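Search this forum
Enter keywords

Arm drove down into the tray with nothing in the gripper

thayes_cathal wrote:
Looking for ideas on a fault we had this week. Six-axis arm with a Jellach gripper and a small wrist camera, running a pick and place job with bowls on a white surface. On cycle 314 it stopped above the pick point, then went straight down about a bowl's height too far. Force limit tripped, arm held position, no error before that. One cracked fingertip. Homed it, ran it again, and it was fine for the rest of the shift.
- Cathal Hayes, Dastville

nudness_bench wrote:
What is the force limit set to? If it cracked a tip before tripping, the limit is too high, whatever caused the move.

thayes_cathal wrote:
It was at up to 20 N. Supplier default. I have lowered it now.

TTiedemann wrote:
Sounds like a bad height estimate from the wrist camera. Plain white surfaces are hard for it. I would check the lighting first.

oldrelay1996 wrote:
Disagree. I have been on these since 1996 and nine times out of ten it's the cable. The wrist cable flexes on every cycle, a conductor goes, you lose a reading and the controller uses the last good one. Ring it out while somebody moves joint 5 by hand, with drive power off.

TTiedemann wrote:
A broken conductor would show up as dropped frames. He said no error.

oldrelay1996 wrote:
Only if the software reports them. Ours didn't.

thayes_cathal wrote:
Checked both. Cable rings out fine in every position I tried. Dropped frame counter reads 2 for the whole day, neither one near the fault. So I went through the wrist camera pictures from the same job.

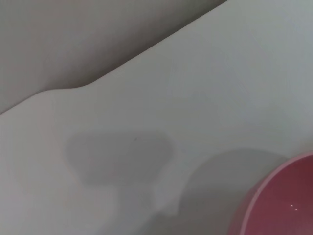 My guess is the arm's own shadow. The height estimate needs contrast, and on a bare surface the soft shadows are most of what it gets. They move with the wrist, so the match could slide. I can't prove it yet.

nudness_bench wrote:
Then put a hard floor on Z in the controller, outside the vision code. I'd do that before running another cycle.

TTiedemann wrote:
Agree with that. Also try a second lamp from the other side. We did it on the Bouazza cell in January and the bad estimates stopped.
Torben Tiedemann

oldrelay1996 wrote:
I would still change the cable.

thayes_cathal wrote:
Z floor is in. Lamp is on order, and I'll swap the cable when I fit the new fingertip.

Last updated: 21/11/2019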